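Giving up the tumble dryer

Posted by Esi Odoi on 5 September 2022

Our dryer packed up in February and we decided not to replace it. The repair would have cost 69 pounds before parts, and the machine was 17 years old, so I couldn't see the sense in it.

I bought a ceiling airer instead and put it up over the stairs in Elby, where the warm air collects. Sheets take a day and a half in cold weather. Jeans take longer if you forget to turn the pockets out. Socks go on the outside rails – they dry fastest and I want them off first.

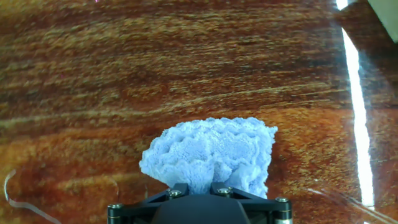
Towels were the thing I worried about. They do come out stiffer on a line. A good shake before hanging helps, and so does using less powder. I stopped using softener altogether, as it seemed to leave them less able to soak anything up.

My neighbour Fuseini Kpodo runs a dehumidifier in the same room as his washing and says it halves the time. I may try that before winter. For now I open the landing window for an hour each morning and that keeps the damp off the walls.

9 comments | 17 shares

© Esi Odoi | Contact | Back to top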